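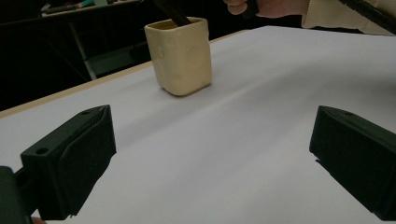

The second half of the Clinar pottery grant went mostly into the glaze room, and the work there is on schedule. We ran the evening classes through the fall with 13 adults enrolled, and the beginners moved from pinch pots to slab building in October. Square forms were harder for them than expected. The cream-colored cup is typical of what we now ask for at that stage: a square opening, slightly rounded edges, and a glossy glaze left uneven over the dents and bumps. We do not grade surface finish in the first term.

Spending. The $2,000 set aside for materials is nearly used up. Clay came from Rocha as before. Their delivery charge went up in September – we covered the difference from class fees and are not asking for more. The electrical work for the second kiln was done by Voltgate and passed inspection on the first visit.

Attendance. More than 60 people came to the open day at the Stirnar building. Two of them have since signed up for the winter term.

Problems. The extractor fan is still too loud to teach over. Čestmír Ondrejka has asked the landlord for permission to move it to the back wall and is waiting for an answer. Until then, glazing is kept to the last half hour of each class.

Next period. The second kiln gets its first full firing in December. We will send the final accounts with the firing log, along with the receipts still missing from the August claim.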